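Automation Notes: Chores, Still Pending
February 3, 2026

The question behind this item is a dull one: can a machine clear a table yet? Bralden, which rents out short-stay apartments, has a list of 36 turnover chores it would like to hand off. Moving a bottle and a plastic bag sits near the top of it, filed as easy.
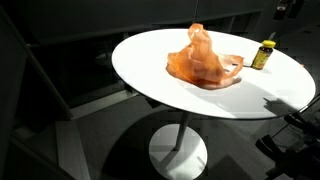
The bottle deserves that rating. It is rigid, it stands up, and it has one sensible place to grip. Shiferaw's planner needs a single pose estimate and can reuse it for the whole move. A thin bag has no fixed shape to estimate - the model is out of date once a finger touches it.

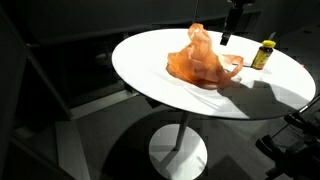 Is a bag harder than a shirt?
In most respects it is easier to lift and harder to see. Light goes through the film, so depth readings drop out and the planner has to guess at the surface.

Wolenov handles this with a low grip force and a second look after contact. The second look costs 7 seconds per item, which a shop floor would reject and a vacant apartment can absorb.
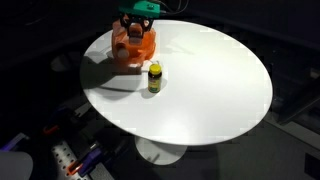 Clearance is the other cost. Wide fingers need room on both sides, and people leave things close together. Caken's narrower fingertip helps with small containers but gives up contact area on film.
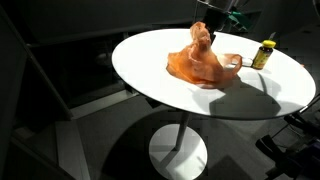
Bralden wants 200 consecutive table clears without a person stepping in before it pays for a pilot. Wolenov has agreed to 100 by April, bags included, with the remainder to follow at a second site.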